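Looking after the Tornari plate cell: frequently asked questions

Prulutside workshop, bench 5. Last updated 27 September 2023.

Who do I ask before changing anything?
Olesia Kostiuk looks after the arm and the gripper. Hjørdis Åberg looks after the software and the Mushi controller. Fingers and cables are Olesia's, settings are Hjørdis's.

How do I start the cell?
Turn on the controller, wait for the steady light, then release the stop button. Load program 1028. The arm goes to its home position first, so keep your hands off the table until it has stopped.

How often do the fingers need checking?
Every 600 cycles, or at the start of a shift if the counter has been reset. Wipe them with a dry cloth and look at the tips. If a tip is chipped, change both fingers. Spares are in the Goltirard drawer.

The gripper closes but the plate slips. What should I look at?
Clean the fingers and try again. If it still slips, check the grip force, which should be set to 40. Do not go higher without asking Hjørdis. We cracked two plates that way last November.

How should the cable be routed?
It needs a loose curve between the arm and the gripper, with enough slack for the wrist to turn both ways. Do not tie it flat. Move the arm slowly by hand to each end of its travel and watch that the cable doesn't pull or catch.

Where do the plates go for the stacking check?
Put the blue plate down first, right of centre and forward of the back edge of the table, and the white one on top of it. Leave the left half of the table clear. The gripper should travel well above the plates on its way across.

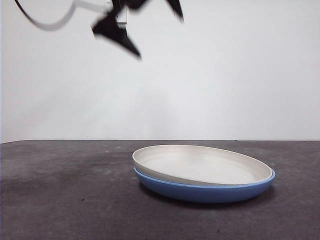
The white plate sits at a slight tilt. Does that matter?
A small tilt is fine for this check. If one side is lifted so far that the plate rocks when touched, stop the program and seat it again by hand.

Can I clean the table surface?
Yes, with a damp cloth and no spray. Scuffs can stay. Let it dry before you start the arm.

What do I write in the log?
Your initials, the cycle count and any part you changed.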